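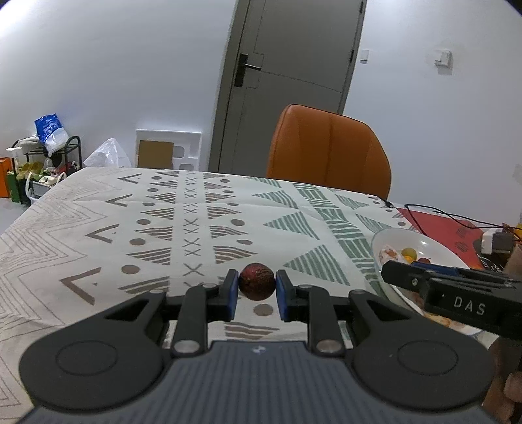

Pak-hei Fung told me in another thread that a waitlisted upgrade which hasn't cleared by check-in is as good as dead, and that I should cancel it and take the points back. I don't want to do that too early, so I'm asking more widely.

Business class upgrade waitlisted on Jestden, do I keep waiting or pay?

My flight is on 24th August, Sulberg to Tseng, overnight. I bought a regular economy ticket and requested an upgrade to business with my Genus points. The website took the points out of my account right away and put me on the waitlist. It doesn't show a position on the list, only the word "Requested."

Yesterday I got an email offering me business class for cash. The price is 1,749 dollars one way, on top of what I already paid. That is more than I wanted to spend, but I have to go straight to work when I land and I do not sleep in a regular seat.

Things I would like to know:

If I take the cash offer, do I get the points back, or do I have to cancel the points request first?

Does the cash price go down closer to the flight?

The seat map shows a lot of open seats in business. Does that mean anything?

I am traveling with my sister, who is on the same booking. I only asked for the upgrade for both of us because the site wouldn't let me pick one person. I could live with just one of us moving up — she says she doesn't care where she sits.

Posted by Domnica Costache

Oratile Sithole

The last thing you wrote is the most important one. If there are two people on one booking and the request covers both, the system looks for two seats. When only one seat is released it skips you and goes to the next person on the list. I lost an upgrade that way a couple of years ago and only learned the reason when I called afterward.

Call Genus and ask them to split the booking, so that you and your sister each have your own confirmation number. Do not try to do it by canceling and rebooking online. Ask the agent to link the two bookings with a note, so that if the flight is changed you are moved together. Then ask them to keep the upgrade request on yours and remove it from hers. Before you hang up, have the agent read back the date your request was made. On some requests the original date is lost in the split and you go to the bottom within your status level.

On the cash offer: it is handled separately from the points request. When I paid for one, the points request dropped off by itself and the points came back a few days later. I would still take a screenshot of your balance first. If they aren't back within two weeks, send the screenshot in through the contact form and they will look it up.

The seat map means very little. Open seats may be held for crew rest, for connecting passengers, or for people who bought a ticket and haven't picked a seat. What matters is whether the airline has released upgrade space, and the agent can see that while you are on the phone. So ask.

As for the price, I have seen it go down and I have seen it go up. If the flight is selling well, it won't drop. Check under "Manage trip" every day or so, where the number sometimes differs from the one in the email. Also read whether the cash offer is refundable. Mine wasn't — the seat could be changed but the money stayed with them.

I don't agree with the advice to cancel at check-in. Plenty of upgrades clear at the gate, and if yours doesn't, the points go back to you anyway. Just don't check in a bag with anything you'd need if you are moved at the last minute.

Sze-wing Hung

just pay it if you can't sleep in economy. I waited on the list twice with them and got nothing both times

Valentin Carré

Most of what Oratile Sithole wrote matches my experience. I have one addition and one correction.

The addition is that status comes first on the Jestden list, then the fare you bought, then the time of the request. If you have no status, asking early helps you only against other people with no status. On an overnight flight there will be many people ahead of you.

The correction is about points coming back by themselves. I had an upgrade that didn't clear and my account came back 2,000 points short. It was a booking fee that applies when you make the request by phone and isn't returned. Domnica made hers online, so it shouldn't apply, but ask whether splitting the booking counts as a new request by phone. The agent I spoke to didn't know and had to put me on hold to find out.

You could also ask at the airport. The desk sometimes has its own price on the day, and it can be lower than the email. I wouldn't plan on it if you have to work when you land.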